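FOR IMMEDIATE RELEASE

Vuvau Opens Nellham Workshop to Visitors for Demonstration of Two-Arm Handling

NELLHAM, Sep 7, 2024 - Vuvau, a developer of small robotic workstations for light assembly and product handling, today welcomed customers, teachers, students and residents to its Nellham workshop for an open day built around live demonstrations of its two-arm bench station. Visitors were invited to watch the station at work, speak with the engineers who program and maintain it, and tour the parts of the building where the company assembles its equipment.

The open day was held jointly with Terneck, the training provider that will offer evening courses in robot operation at its Dunstan campus. The two organizations announced in July that they would share equipment and teaching staff, and the event marked the first public presentation of that arrangement.

"People in this town drive past our building every morning, and many of them have asked what goes on inside it," said Margit Lundgren, managing director of Vuvau. "We were glad to open the doors and let our neighbors see the work for themselves. The questions we received were practical and well informed, and several of them have already been passed to our design group."

Nearly 1,000 people registered to attend. Entry was free of charge and was organized in timed groups so that each party could stand close to the demonstration bench and hear the presenter.

The main demonstration concerned the handling of small consumer goods, with charging cases for earbuds used as the working items. Objects of this kind are light, rounded and smooth, and they have hinged lids that must be held without strain. Company engineers explained how the arms are taught a task, how the wrist cameras are used to guide the fingers, and how an operator can step in when an item is picked up at a poor angle.

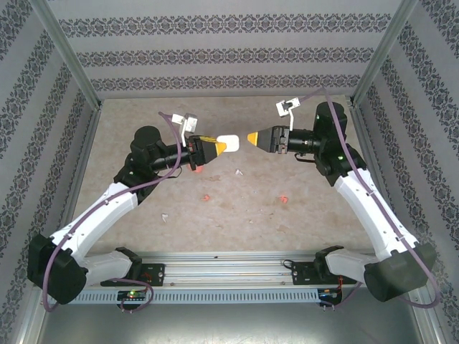
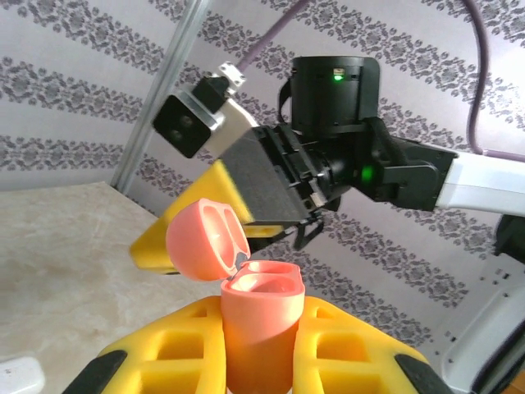
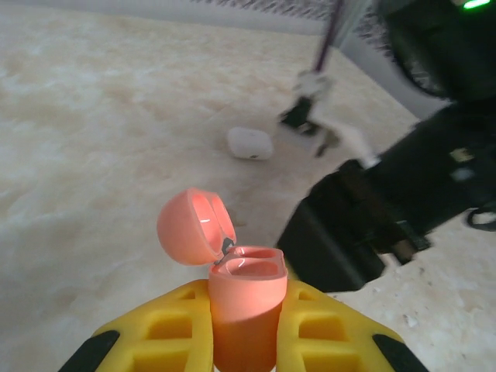
Sverre Berge, who leads the applications team at Vuvau, presented the morning sessions and answered questions after each one. He told visitors that much of his team's time is spent on the shape and surface of the gripper fingers, and that a change of a small fraction of an inch in a fingertip can alter the way an object settles in the grip.

"A person opens a case like this with one hand and does not think about it," Berge said. "To have a machine do the same, we need to decide where each finger goes, how firmly it presses and what the other arm is doing in the meantime. Visitors asked us to slow down and repeat certain steps, and we were happy to do so. It is a fair way to show the work, including the parts we are still improving."

A second part of the program was set aside for schools. Students from the Nellham area met with technicians to discuss careers in machine maintenance, electronics and software, and teachers received printed lesson outlines prepared by Terneck. The outlines cover basic joint movement, safe working distances and the writing of simple task instructions. They may be copied for classroom use without charge, and additional sets can be requested from the Terneck admissions office.

Terneck also gave details of the courses planned for Dunstan. The introductory course is intended for adults with no previous experience of robotics and will be taught in the evening to suit people who are employed during the day. A more advanced course will follow for those who complete the first and wish to work as station operators or service technicians. Vuvau engineers will teach portions of both courses and will host students at Nellham for supervised practice.

"Employers in our region have told us that they can buy equipment more easily than they can hire people trained to look after it," said Lundgren. "Our agreement with Terneck is a response to that concern. We expect some of the students who train at Dunstan to join us here, and we expect others to go to firms that use our stations or those of other suppliers. Both outcomes are good for the area."

Visitors were also shown the assembly room, where wiring and joint alignment are checked before a station leaves the building, and the service desk, which handles repairs and requests for spare parts. Staff from the service desk were available throughout the day to meet with existing customers. Written questions that could not be answered during the visit will receive a reply by mail or e-mail.

Vuvau intends to repeat the open day next year and is considering a shorter program of guided visits for school and trade groups. Groups interested in such a visit are asked to write to the Nellham office, stating the number of people expected, the age range of any students and whether step-free access is required. Persons under the age of 16 must be accompanied by an adult at all times while on the premises.

About Vuvau

Vuvau designs and builds compact robotic workstations for handling, sorting and light assembly. The company is based in Nellham, where it carries out design, assembly and customer support. Its stations are supplied to manufacturers, repair centers and training institutions.

About Terneck

Terneck provides technical training for adults and school leavers. Its courses at Dunstan include electrical installation, machine maintenance and, from the coming term, robot operation.

Media Contact

Press Office, Vuvau, Nellham
Requests for interviews with Margit Lundgren or Sverre Berge should be sent to the Press Office in writing.

###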